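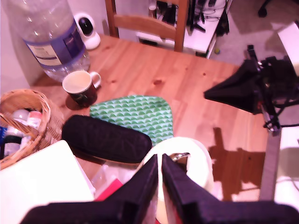 The pine table, mug and basket included.

Questions I get about the table

Why do you keep so much on it?
Because it's the only big flat surface I have! I moved into the Culmont place in April with 63 boxes, and the table was the first thing I could find. Stuff landed on it and stayed. The wicker basket is for toiletry bits that never made it to the bathroom (I've stopped fighting that one).

Is the green cloth a placemat or a napkin?
Depends on who's coming over. I got it at the Fullen market and I've used it as both -- it washes fine either way.

Do you really need a paper towel holder?
I went back and forth on this for ages. A roll will stand up by itself, sure, but try tearing off one sheet with wet hands and the whole thing goes over.

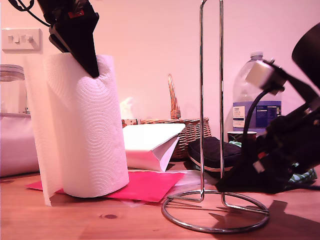 So I'd say yes, get one, and get a heavy one. Chrome wipes clean in seconds, and you can lift it over to wherever the spill is. Check the height before you buy, too, because mine took me two tries to get right.

How do you look after pine?
Damp cloth, then a dry one, and a little Patura wax every 7 weeks or so. Go easy on the wax -- my first coat was way too thick and I was buffing until midnight.

Can I ask you something else?
Please do! The form is at the bottom of the page, and I usually answer in the evening.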